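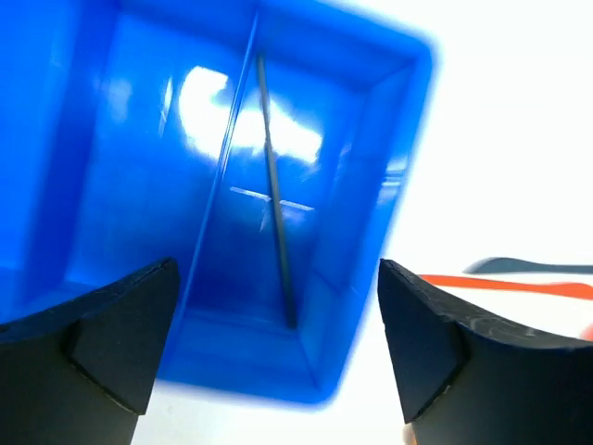 How long should blood squibs sit before a take?
Ninety minutes at the outside with our current mix. After that the sugar settles, the colour goes to the bottom, and the actor gets shot with what looks like weak squash.

Effects workshop, July. Entry for me, Babita and anyone else who inherits the Nirnby job.

Nirnby is a low-budget infected-villagers film, so the script says "blood" on nearly every page and "money" on none of them. The director wants a darker, slower blood than the stuff we made for Hindora. Hindora was shot mostly at night under blue light, where you can get away with nearly anything. Nirnby has a daytime massacre in a village hall with big windows. The old mix looked like jam in there, and we all said so except the director, who said "strawberry".

Mix 1. Old Hindora recipe, cocoa doubled. Good colour in the jug, brown on a white shirt. Babita Solanki wore the shirt and was asked twice at lunch if she'd had the gravy.

Mix 2. Cocoa back to normal, a bit of blue food colouring, more golden syrup. Much better. Runs down the neck at a believable speed and stops at the collar. Dries shiny, so continuity will hate us. Also attracted a wasp.

Mix 3. As mix 2 but with a spoon of cornflour cooked in. Holds to skin very nicely. Blocked the tube on the Pathak pump after 8 squirts. I took the pump apart, cleaned it, put it together again and had a washer left over. It works anyway. Washer is taped to the lid in case it stops.

Going with mix 2 for anything pumped and mix 3 for anything applied by hand. Labels on the bottles, please, in words. Last time somebody used coloured dots and all the dots were red.

Bite wounds: Feltham is the lead infected, a retired postman who bites his way through most of the parish council. (The actor playing him is charming and has asked if the teeth can be minty. Looking into it.) Cast a fresh set of uppers for him at 10 in the morning, trimmed them after lunch. They click when he talks, but he has no lines after page 12. The neck piece that he bites is thinner than the last one and tears properly now. Previous version stretched, and the test footage looked like a man losing a fight with a pizza.

Contact lenses: the optician's quote came back at £78 a pair. There are scenes with up to 200 infected. Producer went quiet on the phone, then asked whether the ones at the back could squint. Agreed that the front row get lenses and the rest get grey round the eyes and a firm talk about not looking at the lens.

Sarla Rastogi came by from wardrobe to see what we're going to ruin. She has three copies of Feltham's cardigan, and the schedule needs five. She is knitting. I offered to write down which scenes are bloody and she said it would be quicker to write down which ones aren't, so I did, and it fits on a sticky note.

Washing test: mix 2 comes out of cotton in cold water with ordinary soap. Comes out of wool if you get to it the same day. Does not come out of the workshop ceiling. The squib was pointing the wrong way, which I'm noting purely as a fact about the squib.

Still to do:
Try the neck piece with blood running under it and see if the edge lifts.
Mint teeth.
Ask Babita where the big whisk went.
More golden syrup. The shop has started asking what we're baking.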